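## Kitting line: two-arm stations move to regular day shift

*Operations bulletin, 10 April 2025*

The two-arm sorting stations in the Vovberg building come off trial status this month and join the regular day shift schedule. They have been running on part of the kitting volume since December. The changes below apply to kitting, packing and the relief pool. Receiving is not affected.

**What the stations do.** Each station sorts small foam and plastic pieces from the Gresari alphabet and counting sets into plates by kit list. The arms pick, place and release. They do not open cartons, judge print quality or close kits. A Kong cell controller holds the kit list and stops the station when a pick fails twice on the same piece. The operator clears the piece by hand and restarts from the panel.

**What changes for operators.** Until now, one person sat at each sorting table for the full shift. Under the new schedule, one operator covers two stations, and the seated sorting job is removed from the rotation. The operator's tasks are:

- load plates and loose pieces at the start of each run
- clear stops and log the cause code
- check the first finished plate of every run against the kit list
- swap fingertips when the controller asks for it
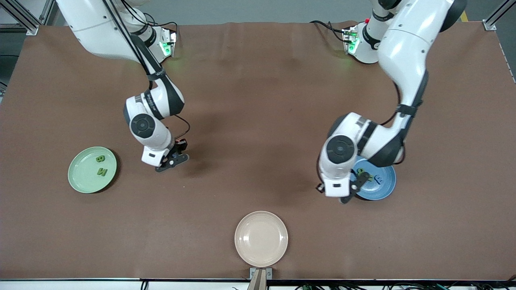 The check on the first plate stays manual. During the trial, most wrong kits came from a list loaded for the wrong set, and the controller has no means of catching that. An operator comparing the plate with the paper list finds it in under a minute. Trarnitz, our integrator, has offered a camera check as an add-on. We have not ordered it and will review the question after the summer count.

**Output.** In the last full trial week, the stations completed 1648 kits. The manual tables completed 1654 the week before, with the same set mix. The stations are therefore no faster than the people they replace at the table. The gain is in hours: the same volume took 72 operator hours, compared with 90 at the manual tables. Those hours go to packing, where overtime has been high all winter. No positions are being cut in this step.

**Pay and grading.** Operators who complete station training move up one grade from the first day they cover stations alone. Training takes two shifts, one with Trarnitz staff and one alongside a trained operator. Anyone who prefers to stay off the stations can transfer to packing at the present grade. Requests go to the shift lead on the usual form.

**Known problems.** Thin letters still cause more stops than thick ones, especially when two lie flat against each other. Spread them out when loading. Glove use at the stations is under discussion – loose cuffs near the arms are not allowed, and the current stock gloves have them. Close-fitting gloves are on order.

**Reaching in.** Press stop before putting a hand over the table, including for a single dropped piece. A paused arm is not a stopped arm. The pause state ends without warning when the controller receives a new list.

Two manual tables remain set up at the east wall for short runs and for days when a station is down. Please do not use them for storage.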